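14 March 2024
Room notes, small meeting room, second floor, Flultbridge

Finished most of the changeover today with Jhun Baluyot. Writing it down now because the last time we rearranged this room, in October, there were no notes and we had to work out the cable routes again from scratch.

Started at 9:15. Table was against the inside wall, where it has been since the printer went. Moved it out so there is walking space on both long sides. It is heavier than it looks. Lift it, don't drag it, the feet mark the floor tile. Two people can do it if the chairs are out of the way first.

Measured the gap between table edge and partition after the move: 1000 mm at the narrow end, a bit more at the door end. Frans Willems asked for enough room to get the Karholm cart past with somebody sitting down. Tried it with Jhun in the chair. Passes, but the cart has to go in handle last or it catches on the door frame.

Chairs: keeping the black ones with the headrests. The old blue stacking chairs went down to Stendley's store by the loading bay. One of the black chairs sinks slowly when you sit in it. Tagged with yellow tape under the seat. Gas cylinder needs replacing, have not ordered it.

Blinds. This took most of the morning. Three of the panels would not tilt together because the cords had been tied up behind the headrail at some point. Untied them, ran them back down, wiped the slats with a damp cloth, then a dry one. They were gray with dust on the hallway side. Do not use the spray cleaner from the kitchen, it leaves streaks and then you are doing it twice. With the slats closed the room is fine for calls. With them open you see everybody walking to the stairs.

Checked sound with the door shut. Jhun stood in the hallway and I read the fire instructions aloud at normal voice. He could hear that somebody was talking but could not follow it. Same result as before the move, so the table position makes no difference to that. The gap under the door is 7 mm. A brush strip would help. Rajput quoted for one last year, I think the paper is in the green folder.

Light level on the table with the ceiling fixtures on, blinds closed, meter flat on the surface: 336 lux in the middle. Low for reading drawings, okay for laptops. Will take it again once the tubes have been cleaned. Glare is the bigger complaint. The ceiling lights come back at you off the glass when you sit facing the partition, and people have been moving their chairs to get away from it. Angling the slats helps less than I hoped, the reflection is on the glass itself.
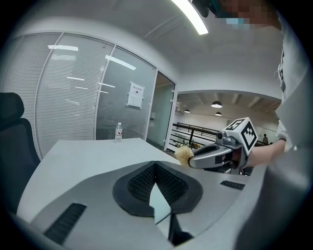
I would try seating people on the other side first, with their backs to the glass, before spending money on film or diffusers. Frans wants to hear from the Monday group before deciding. Fine by me.

The notice on the glass stays up until the new booking sheet is printed. When it comes down, get the tape off the same day with warm water and a plastic scraper. Old tape residue by the door took me longer than the whole table move.

Drinks: bottles with caps are okay in this room, open cups are not. Same rule as next door. Take your bottle with you when you leave.

Not done:
Brush strip for the door, find the Rajput quote
Gas cylinder for the tagged chair
Clean tubes, repeat the lux reading
Booking sheet
Room key 37 is missing from the cabinet. Jhun thinks it is on the ring with the store keys, he will look when he is next down there.

Stopped at 3:40. Left the table where it is now, please don't move it back before the Monday group has tried it.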